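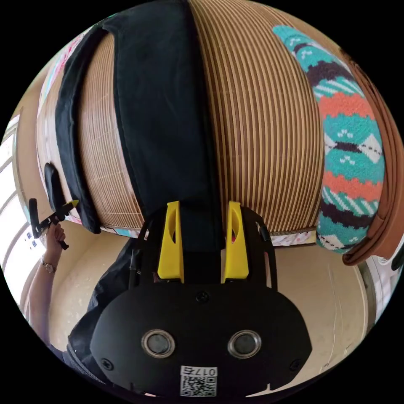 Kit pince manuelle Cludex, série club

Paire de pinces tenues à la main, pour les ateliers de robotique. Deux doigts jaunes ajourés par pince, corps noir, étiquette QR. Conçue par Wekesa Okoth pour le club Ramside, qui s'en sert le samedi avec ses élèves.

Exercices du livret : rouler une natte, passer une sangle, ranger un sac en tissu. Chaque geste se fait à deux mains, une pince dans chacune.
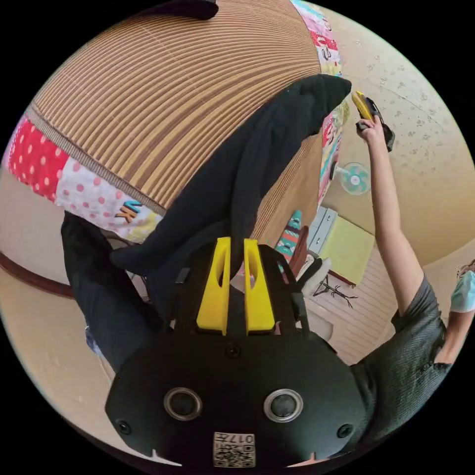 Prise d'un tissu noir entre les doigts, atelier textile.

Contenu : 2 pinces, 3 doigts de rechange, tournevis cruciforme, livret de 57 pages (en français).
Niveau conseillé : à partir de la deuxième année de club.

Avant chaque séance, vérifier le serrage des vis et l'ouverture des doigts à vide.

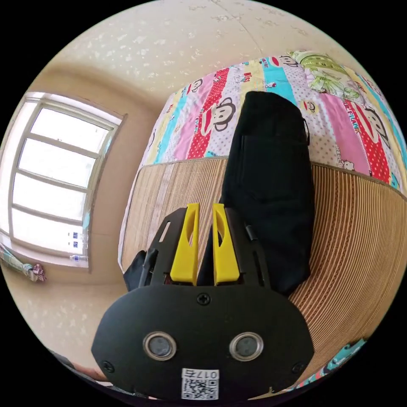

Les doigts se remplacent sans démonter le corps. Les pièces détachées se commandent chez Pernell, délai de 7 jours. Prêt possible aux établissements : écrire à Jeptoo Barasa en indiquant le nombre d'élèves.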